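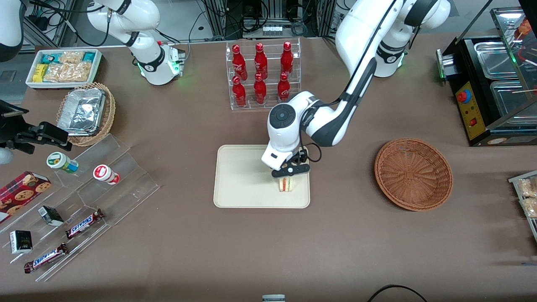 What people in Edby eat for lunch, and when

Final report, Community Food Studies elective

I picked lunch as my topic because I thought it'd be easy. Everyone eats it, everyone has an opinion on it, and I figured I could knock over the survey in a week. It took me most of the term!

My question was pretty simple: do people who bring lunch from home eat at a different time from people who buy it? I wrote a one-page survey and handed it out at the library, the Fimton Street shops and the foyer of the Vuluro building, where a lot of office workers come through. I gave out 80 forms and got 41 back. My supervisor reckoned that was decent for paper forms, but I was a bit gutted (I'd printed them all in colour).

The people who brought food from home ate earlier. Most of them had started by noon, and a fair few admitted to picking at it from 11 onwards. The buyers mostly went after half past twelve. A couple wrote in the margin that they wait for the queue at the Laskowska bakery to die down, so that's one thing I'd ask properly next time — do you eat when you're hungry, or when the shop's quiet?

Sandwiches won by a mile in both groups. Leftovers came second for the home crowd, usually pasta or curry. I'd expected more salads in March, when it's still warm here, but hardly anyone put one down. Soup got more votes than salad, which I still can't explain.

The bit I liked best was the open question at the end, "What did you eat for lunch when you were ten?" I nearly left it out to save space. People filled the whole box and kept going on the back of the page. There was a lot of Vegemite, a lot of squashed banana, and one long story about swapping a cheese roll for a favourite marble. I've typed these up as an appendix because they don't fit into any of my tables.

Things that went wrong: 16 of the forms had the time question skipped, so my main result rests on fewer answers than I'd like. I'd put it at the bottom of the page under a thick line and I think people took the line as the end. I also never asked what sort of job people had, and shift workers would change the whole picture. One person wrote "lunch is at 9 pm, I'm a nurse" and I didn't know which column to put them in.

If I did it again I'd make the form shorter, move the time question to the top, and hand it out at the hospital as well.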